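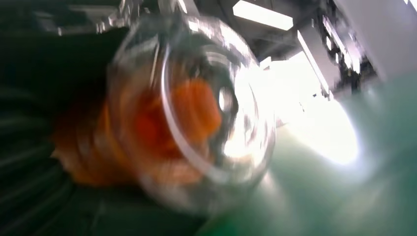
Clasps, chain and cord: changes to the Timside trade list

The new trade list for jewellery findings comes into use with orders placed from 2020-07-04. It replaces the February list, and anyone still working from the old sheets should put them in the recycling, as a fair number of the codes have moved. The notes that follow cover the main changes. The full list goes out with every parcel, or we can post one on its own if you ask.

Lobster clasps

The 10 mm and 12 mm clasps stay as they were. The 14 mm clasp now comes from a different maker, Trilta, and has a slightly longer trigger than the one we sold before. Most people find it easier to open with one hand. It does mean that old and new clasps don't match exactly, so if you are part way through a run of bracelets for one shop, check what you have in the drawer before you reorder. We still hold a small amount of the old 14 mm in silver colour only. It is not on the list and you will have to ring for it.

All Trilta clasps are plated over brass. They are nickel tested before they leave the works and we can send a copy of the test sheet for your own records. Several of you sell at fairs where the organiser wants to see paperwork, so please ask for the sheet when you order and it will be put in with the invoice. Asking afterwards means a separate envelope and usually a wait of a few days.

Jump rings

Jump rings are now packed in bags of 80, 500 and 1,000. The old bags of 100 have gone. The price per ring in the smallest bag is the same as before, and the largest bag works out a little cheaper than it did in February. Sizes run from 4 mm to 10 mm outside diameter. Please note that we now list rings by outside diameter and wire thickness. The old list used inside diameter for the open rings and outside diameter for the closed ones, and this caused more returns than everything else put together.

Open rings are saw cut in sterling silver and machine cut in plated brass. The saw cut rings close flush and can be soldered. Machine cut rings will close well enough for charms and light pendants, but we would not use them to carry a heavy bead or a watch face.

Chain by the metre

Trace, curb and belcher chain are all still sold by the metre, with a minimum of two metres per style. The fine rope chain has been dropped. It kinked on the reel and we were cutting out too much waste. The nearest thing to it is the Hayat foxtail chain, code HF2, which is a bit heavier and hangs straighter. It can be finished with a crimp end or a glued cap. The links are too tight to take a jump ring, so don't buy it if your design needs charms hung along the length.

Stainless steel chain is new to the list. We have it in curb and box styles in two widths each. It is hard on cutters. Use an old pair, or a pair meant for memory wire, and keep your good flush cutters for silver and copper.

Cord and thread

Waxed cotton cord comes in 62 colours now, up from the last list, with most of the additions in the greens and greys. Shade cards are available and cost the same as one reel. The card has real cord wound on it, and is worth having if you match cord to beads, as the printed colours in the list are only a guide. Reds in particular print too dark.

Dye lots vary. If you need several reels of one shade for a single job, order them together and write "same lot" on the form. We can't promise to match a lot from an earlier order, though we will try if you send in a short length.

Leather cord is unchanged except for the 3 mm natural, which is out of stock until the next delivery from Lirov. Back orders will be sent post free when it comes in - there is no need to ring and check.

Ear wires

A short word on these. Ear wires cannot be returned once the bag has been opened, whatever the reason, and this includes bags opened to look at the colour. If you are unsure about a finish, order a sample pair. Samples are listed on the back page and come in sealed packets of one pair each.

The titanium wires are now available in plain and ball end. They can't be soldered and are difficult to bend back once bent, so close the loop in one go with good pliers.

Ordering and postage

Orders received by noon on a weekday are normally packed the same afternoon. Orders for cut chain take a day longer. Postage is charged by weight and the bands are printed inside the front cover. Roughly half of all orders fall into the lowest band, and it is sometimes worth taking the larger bag of rings and still paying the same postage.

Please use the new codes. Each begins with two letters for the type of item, then the size, then a letter for the finish: S for silver colour, G for gold colour, C for copper, B for black. Orders written with the old codes will be filled where we can tell what was meant, but we will contact you about any we can't, and that holds up the whole parcel.

Trade accounts are settled at the end of the month as before. Questions about accounts, test sheets or missing items should go to Hiwot Araya at the Timside counter, mornings only. Please have your invoice number with you.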